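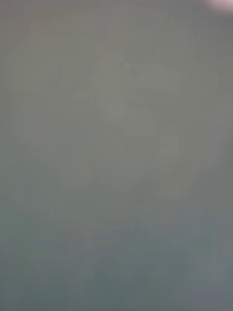
Wrist camera view, heavily blurred: grey over most of the image, with a patch of pinkish glare at top right.

The group at Bruvine has spent the past year on a problem that most manipulation papers leave to a footnote, namely what a learned control policy should do when its camera input carries almost no usable information. Its method, called Nusine, is a gating stage between the wrist camera and the policy. We spoke to the lead engineer on the work, who asked that the group be credited as a whole.

The starting point was a set of failures on a bin-picking task. "We had a policy that performed well in testing and then, on certain runs, drifted sideways and closed on nothing," the engineer says. "The joint logs were clean. When we went back through the wrist video we found stretches of plain grey. The policy had been given grey and had produced an action, as it was trained to do."

A policy trained by imitation has no means of declining to act. It maps each input to an output, and an input unlike anything in the training set still yields a set of joint targets. According to the engineer, the targets produced from blurred input were often smooth and within limits, so the usual safety checks on speed and force did not trigger.

The obvious remedy is a sharpness threshold. The group tried this first, using the variance of a standard edge filter, and dropped it after three weeks.

"Compression spoils it," the engineer says. "If you take a blurred grey image and compress it hard for transmission, you get block edges. The filter sees the block edges and reports structure. You can also get vertical banding, which scores quite well. Meanwhile a perfectly good view of a plain tray scores badly, and the arm stops for no reason. We were rejecting good input and accepting bad."

Nusine instead asks how much the policy's own output depends on the image. Each incoming image is passed through the policy's visual encoder several times, with small shifts and changes in brightness applied. It is also compared with a stored set of blank references. If the encoded features sit close to the references, or if the proposed action moves widely under changes that ought not to matter, the image is marked as uninformative. The number of passes was set at six. More gave slightly better separation in offline tests but pushed the delay beyond what the controller would accept.

The blank references took longer to get right than the rest of the method. A first version used computer-generated flat fields, which matched almost nothing recorded by a real camera. Real poor images have gradients and soft patches of differing tone, and often a highlight at one side or in one corner.

"A highlight is awkward," the engineer says. "It is the strongest signal in the image, so the encoder attends to it. In one of our early policies a bright patch at the top right moved the predicted grasp point towards it every time. It had learnt that bright things near the edge were worth reaching for, probably from the metal parts in the training data. With a normal image there is enough else present to outweigh that. With a grey one there isn't."

The final reference set holds 43 images, chosen by clustering a larger pool and keeping one from each cluster. The engineer describes the choice as adequate and says the group has not shown that it is the best one. A set chosen for one camera did not carry over well to another, even of the same model, and the group now rebuilds it for each unit.

When an image is marked, the policy's action is withheld and the arm continues on its last accepted trajectory at reduced speed. If marking persists for 20 consecutive images, the arm stops and withdraws along the path it came in on. The withdrawal is open loop and uses joint positions only. We asked why the system does not stop at once.

"Because single bad images are common and mostly harmless. If you stop on every one, the task never finishes, and the operators switch your module off. That happened at Teixeira during the first trial. They were quite right to do it."

Teixeira, which hosts the test cell, runs the method on a sorting line with mixed plastic and metal parts. The group reports fewer unintended closures with gating than without, over the same parts and the same policy. It has not published a rate. The engineer says the trial was not designed to support one, as lighting in the cell changed between the two halves and the parts were not presented in a fixed order. A repeat with controlled lighting is planned for August.

The evaluation has a further weakness, which the engineer raised without being asked. Ground truth for "uninformative" was set by human labellers, who saw each image alone and were asked whether they could make out any object. Agreement was high on clear images and on very poor ones, and low in between.

"People see things in grey," the engineer says. "Give someone a faint pale area with a slightly brighter lump in the middle and they will tell you it is a cup, or a hand, or the inside of a bin. Two people will give you two answers. We settled on a rule that if you could not name the object and point to its outline, it did not count. That is strict. A policy may be able to use a shape that a person can't name."

For that reason the group also reports a second measure, which leaves the labellers out. Logged runs are replayed with each marked image replaced by a blank reference, and the change in the policy's action is recorded. A small change suggests that the image was contributing little. The two measures mostly agree. Where they differ, the replay measure tends to keep images that the labellers rejected, and the group has not yet looked at whether those images helped the task.

The method does not attempt to restore the image. The group tested a learned deblurring stage from Nustano, an internal project with a shared codebase, and found that it produced sharp edges where none could be confirmed. Policy actions became steadier as a result, which made the failures harder to detect. That stage was removed, though the engineer would consider it again for review by people after a run.

Work now is on the cause of marking. At present Nusine reports that an image is uninformative and gives no account of whether the lens is fouled, the focus is wrong or a surface is too close. Each calls for a different response, and withdrawal suits only the last. The engineer expects that a single image will not be enough to tell them apart, and that the arm will have to make a small deliberate movement and compare the views before and after.

"If the pattern stays put while the wrist turns, it is probably on the lens. We have that working on the bench for dust. We don't have it working for condensation, which moves."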